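April 8, 2023

Saturday, kettle on, and I finally have time to write up what I did to the arm cell this week. Regular readers will know it had started missing. Only by a whisker, but if you've ever watched a gripper come down on the rim of a plate when it was meant to go beside it, you'll know how quickly a whisker becomes a nuisance!

The controller log said 1551 cycles when I stopped it, and the last check was back in July, so I can't say I hadn't been warned. I did the lot in one go: base bolts first, then the cable along the arm, then the wrist camera, then the grid.

The grid is just blue painter's tape on the table. I like tape (cheap, easy to see, comes up without a fight), but it does creep. One of my lines had gone a bit wavy and one had a proper kink where it crosses another, so I used the plate as a test piece and parked the gripper well short of it with the fingers wide open.
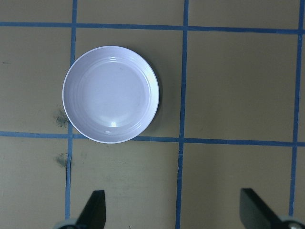 ## Re-teaching the points

I keep the cell's points in a little program called Predden, which I wrote one wet weekend and have regretted naming ever since. It holds 392 saved positions, and most of them hang off the same 2 reference corners. Get those right and the rest follow along quite nicely. Get them wrong and you'll be jogging joints until supper.

Speed goes down to a crawl for this, and I nudge the wrist over until the fingers point straight down at the corner. Save, back off, come in again from the other side. If both approaches agree I move on, and if they don't I go and look at the wrist bolts again.

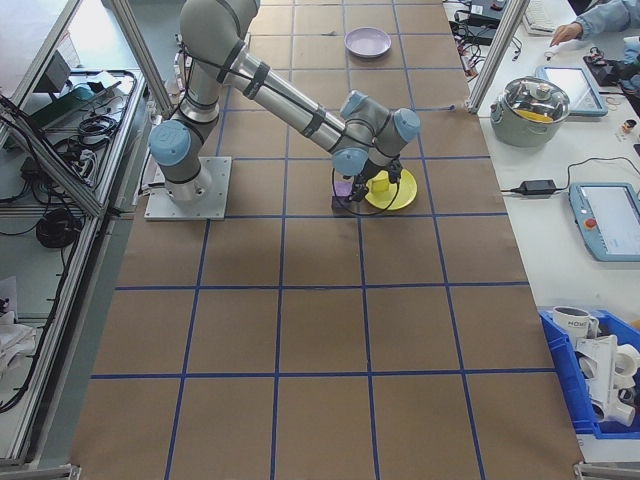
Cable slack is the bit I always underrate. Too tight and it tugs on the wrist at full reach, too loose and it snags on whatever you've left out. I've settled on black cable ties along the upper link and a loop left free under the wrist, and then I run every joint slowly to both ends of its travel before trimming anything. I also like the teach pendant out on the side table with the red stop button in easy reach, even when I'm only crawling.

Speed is back up to 80 per cent for now. Next job is a fresh roll of tape, and I still want to swap the gripper pads for the Stalis ones I've had in a drawer since Christmas.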